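February, almost eleven at night.

Today I paid the deposit for the course at Wendside, 331 dollars, and after that I felt poor the whole afternoon. Kartini Ong says it is a good price for the spring term. Maybe she is right. I wrote the number in the green notebook, under the rent, and closed it quickly.

My mother called in the morning. She wanted to know if I eat. I told her about the lentils and she was satisfied, then she talked for a long time about the neighbor's roof.

The other subject of today is the white table. There is blue marker on it, drawn directly on the top. An oval, some curves, small broken lines. I do not like it. A white table shows everything, and each time I walk past my eyes go to the same marks. Chibuzor Eze thinks I am too strict with furniture. He says a table is for using -- yes, but paper is also for using, and paper costs less.

I asked Anjani what she would do. She told me to start with a soft cloth and a little soap, to go slowly, and to keep the strong cleaner for the last. She knows these things from her aunt's shop. I wrote it down so I will not ask her again next month.

The table, the marker and the blue cloth:

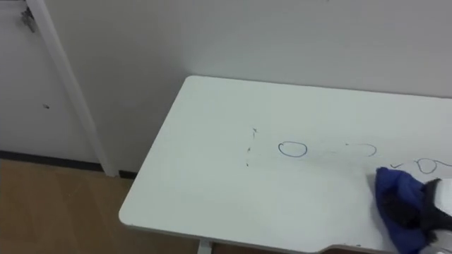
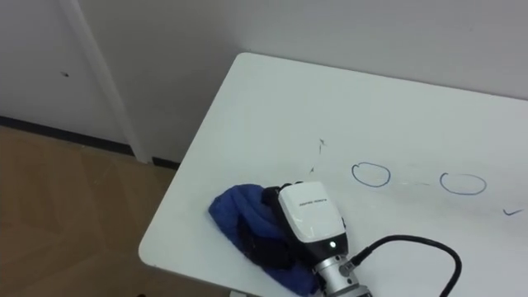
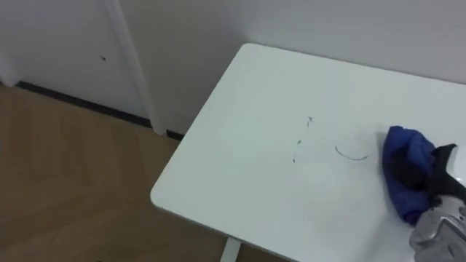 I must buy paper tomorrow, the big sheets. If there is always paper near the markers, perhaps people will choose it. I will also look for a tray or a box, so the markers have their own place and do not travel around the room.

Hidayah wrote in the evening that she can not come for dinner this week. I was a little sad, because I already bought the fish. I will freeze half of it and cook the rest with ginger.

I read 200 pages of the library book since I borrowed it and I still do not know who is the brother of whom. Shanthi finished it in two days. Now I will read one more chapter, or perhaps only half, and sleep.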